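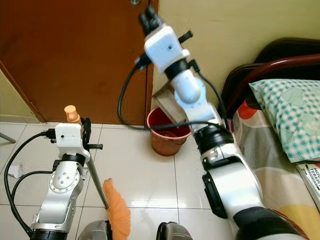 Can a person with no background in programming teach a robot a household chore? Anyone with steady hands and a bit of patience can do it, and I'd go further and say the people with no background are often better at it.

I've been arguing this with Thanasis Kontogiannis since July. He thinks showing a robot a job by steering its arms from a distance is a stopgap, something we'll be embarrassed by once the software is clever enough to work things out alone. I think he has never swept a floor properly in his life (sorry, Thanasis).

Sweeping is my favourite case. Try writing down how you do it. How hard do you press? When do you stop pushing the dirt and start flicking it? I had a go one evening and got to 15 instructions before I'd even reached the dustpan, and half of them were wrong. Then I picked up the broom and did the whole kitchen while thinking about dinner. The knowledge is all in there, it just doesn't come out as sentences! So you let the arms follow a person's hands and you record what the hands did.

My first try at steering was at a workshop in Meltutbridge, and I was awful. You lose your sense of touch, for a start. You have to judge everything by eye, and your eye tells you lies about depth. It took me 51 goes to get a session I wasn't ashamed of, and my shoulders ached for two days. The woman beside me had cleaned motel rooms for most of her working life and she was smooth inside the hour.

Cups are harder than brooms, if you ask me.
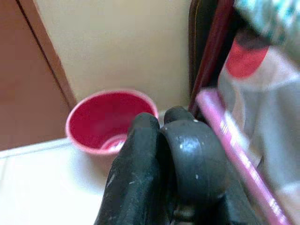

With a broom you grab the handle and get on with it, and a sloppy grip mostly gets forgiven. A cup wants you to come in at a decent angle, close gently and lift without tipping, and every beginner closes too early. I still do. What I like is that you can leave some of those fumbles in the recordings, as long as you carry on and fix them. A robot that has only ever been shown perfect pickups has no idea what to do after a bad one.

Where Thanasis does have a point is the labour. Somebody has to sit there and do the same small job over and over, and that somebody should be paid like a skilled worker. I've seen the work talked about as if it were data entry. It's closer to teaching an apprentice – a very literal one who copies your bad habits along with your good ones.

I'd also like to see it done in more lived-in rooms, with beds and bins and the usual clutter, by people of all ages who do things their own way. My mother holds a broom completely differently from me and her floors are cleaner. I'd want her version in there before mine.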